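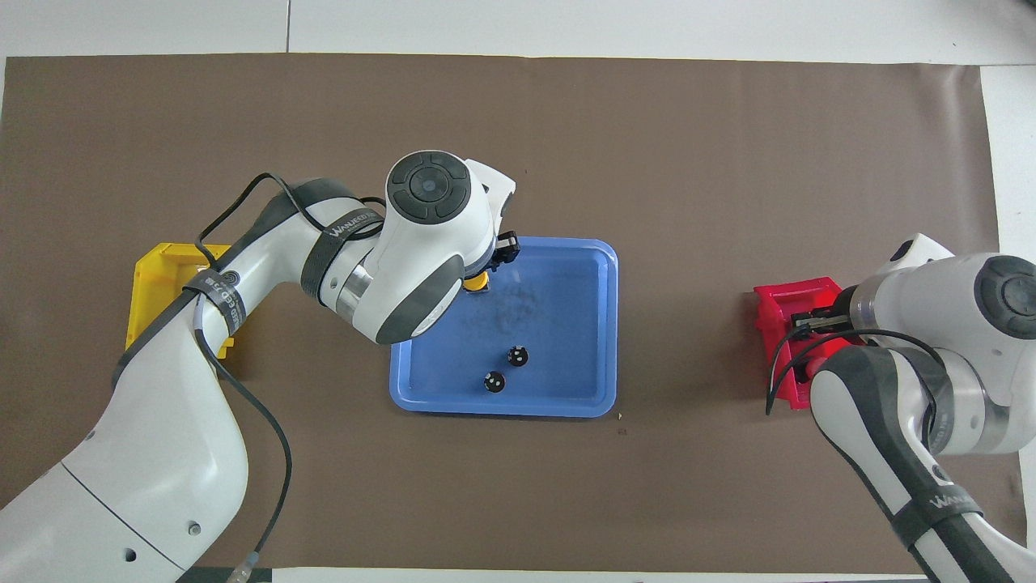

Setting Up the Living Room for a Film Night

Monday, April 13, 2020
By the Home Desk
Filed under: Home Tips > TV, Film & Sound

With the cinemas shut, the sofa has to do the job. Most front rooms can be made good enough for a long film in an hour or so, using what is already in the house. These are the things we do at home, in the order we do them.

Start with the light

Draw the curtains and sit where you plan to watch. Any light you can see reflected in the switched-off screen will bother you once the film starts, so deal with those first. A bath towel pegged over the curtain rail will cover the gap at the top. Leave one small lamp on behind the television, pointed at the wall. A fully dark room is hard on the eyes in a three-hour picture, and someone will need to find the door.

Put tape over the standby light on the speaker if it shines at the sofa. Black electrical tape is best. Masking tape lets the glow through.

Picture settings

Go into the menu and choose the Film or Cinema mode. It looks yellow and dull for the first ten minutes and then it looks right. Turn off motion smoothing, which has a different name on every make. On our old Eltell it was under Advanced, then Clarity, and it switched itself back on after each update – worth checking before the guests sit down, even if the guests are only your own family.

Leave the sharpness low. Older films in particular look scratchy with it turned up.

Wipe the screen with a dry microfibre cloth while the set is off and cool. Don't spray anything on it.

Sound

Dialogue is what people complain about. If voices are lost under the music, look for a setting called Speech or Clear Voice and try that before touching the volume. A soundbar should sit level with the front edge of the cabinet, with nothing in front of it. Ours was pushed back eight inches for a year and sounded like a radio in a cupboard.

Rugs and cushions help a bare room. So does a blanket over a glass coffee table, and it saves wiping rings off the glass afterwards.

If you have neighbours through the wall, lift the subwoofer on to a folded towel or a square of old carpet and turn it down two notches after nine.

Seating and snacks

Sort out small things before you sit down. Bowls with a rim are better than plates, and shallow plastic tubs are better than either where children are concerned.

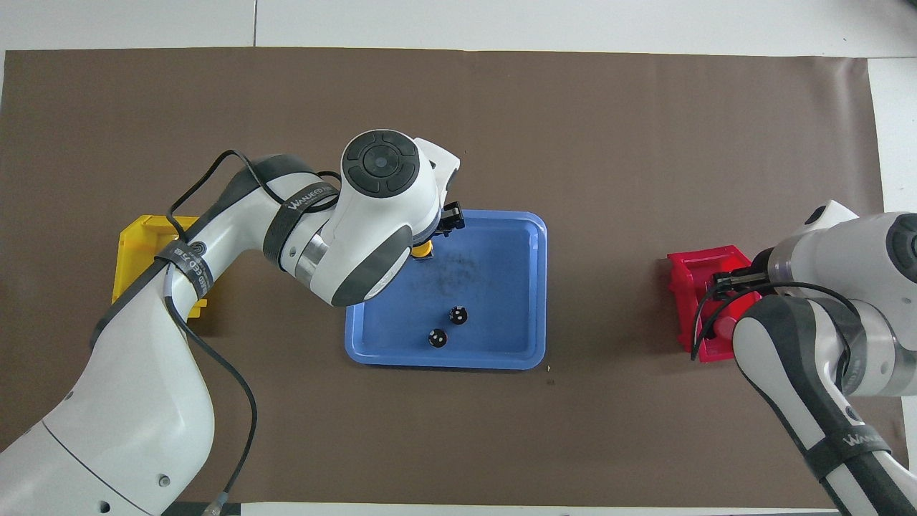

Keep the drinks on the floor side of the sofa, on a tray, where no one has to reach across another person to get at them. Popcorn made in a pan wants a heavy lid and 100 g of kernels for four people. Salt it while it is hot, and shake the bowl well before you add any more. Wrapped sweets should be unwrapped beforehand.

Dining chairs are fine for a half-hour comedy but not for a feature. If you are short of seats, put the mattress from the spare bed against the wall with pillows behind.

Choosing the film

Settle this in the afternoon. We keep a list on the side of the fridge and take the next one down, with one veto each per month. The last three were Lukow, which is slow but very good to look at, Casus, a courtroom thriller that the whole room enjoyed, and Wada, which we gave up on and may try again in October.

If you are streaming, start the film ten minutes early and pause it on the titles. Switch off other downloads in the house, and plug the box into the router with a cable if one will reach.

Discs still look better on a large set. Wipe them from the centre outwards in straight lines, never round and round, and run the first minute as a test. Check the subtitles at the same time.

Afterwards

Shake the blankets outside. Take the towel down from the curtain rail before morning, or it will leave a crease in the curtain heading. Popcorn kernels go under the seat cushions every time – lift them the same night and use the narrow nozzle on the vacuum.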